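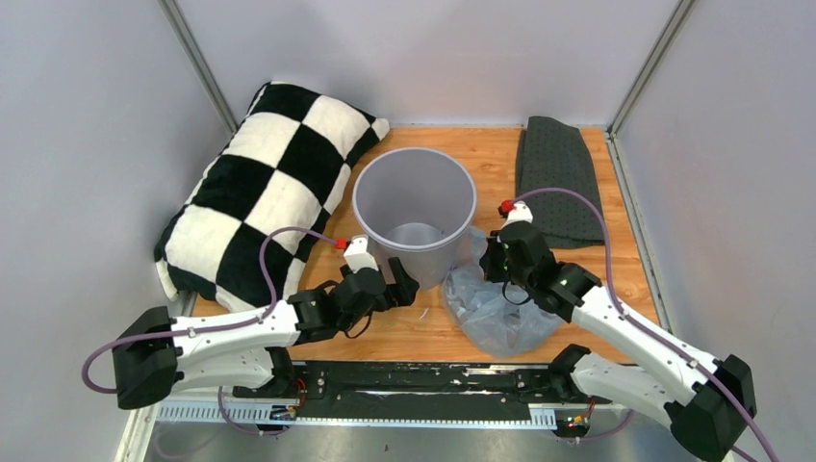
Checkered pillow, gray bin, bag, folded mat: the four subjects of most of our mail.

Liners, Bins and Other Small Defeats: Your Questions

Compiled by Rimantas Vanags for the Pirncombe Home Desk. Last updated May 13, 2018.

Why does my bin liner slide down the inside the minute I drop something in?
It's too small, or it's too big and you didn't tie off the slack. Fold a generous cuff over the rim, gather the extra at one side, and knot it until the cuff fits snugly. A bin with a rolled rim is on your side here, as the cuff has something to catch under. A bin with a plain cut edge is on nobody's side.

Do I need to buy the liners made for my bin?
The people who make them think so. Measure around the rim, halve that number, and buy any bag at least that wide when laid flat. The Pratau rolls come 200 to a box and fit most bedroom bins. The Snorradóttir ones are thicker and cost more, and I have put exactly the same apple cores in both.

How do I open a bag that's stuck to itself?
Rub the top edge between your palms. Blowing on it does nothing except make you look like you're blowing on a bag.

Can I keep the spare liners in the bottom of the bin?
Yes, and please do. Lay a few flat under the one in use. When you pull the full one out, the next is waiting. If it's a bin a toddler can reach, store them up high instead – thin plastic bags and small children don't go together, and I'm not being wry about that one.

My wastebasket has no bag in it and I like it that way. Am I a bad person?
No. A bathroom needs a liner. A desk bin full of envelopes and pencil shavings can go bare for years. Wash it in the tub with dish soap, stand it upside down, and think about something else for 20 minutes.

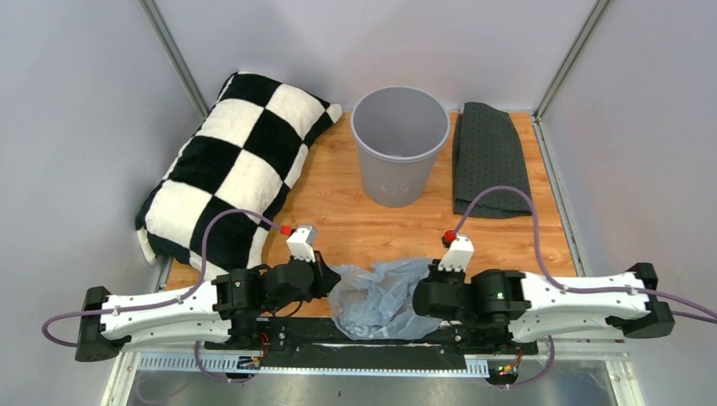 Pillow on the left, bin in the back, dark mat folded lengthwise on the right, bag up front.

What's the right way to fold a small mat?
Lengthwise, into a long rectangle, if it's going beside something or on a narrow shelf. In quarters if it's going in a drawer. Rolled if it's going back on the floor soon, since a fold leaves a ridge and your big toe will find it. Shake it outside first. I get letters from people who shook it inside.

Can a dotted mat go in the washing machine?
If the dots are rubbery grips, wash cold and hang it up. High heat in the dryer makes them crack or go tacky. If the dots are only a printed pattern, follow the label. If you cut the label off in February because it itched, wash cold and hang it up.

How do I clean a big plush pillow without ruining it?
Look for a zipper. If there is one, wash the cover alone, inside out, on gentle. If there isn't, spot clean with a damp cloth and a drop of detergent, then brush the pile with a soft brush once it's dry. Test black and white fabric on a pale square near a seam. You want to learn whether the black runs before the entire chessboard goes gray.

Where am I supposed to put a pillow that size when I clean the floor?
On the bed. Everyone owns a bed and everyone writes to me about the pillow.

Is a plastic bag worth saving once it's crumpled?
If it's clean and has no holes, sure. Flatten it, fold it in thirds, and tuck the end in. The Protuvska bag holder claims to store 400. I own one. If you have 400 bags, the holder isn't where I'd start.

I have a question that isn't answered on this page.
Write to the Home Desk with the size of your bin and the nature of the grievance. Please don't enclose the mat.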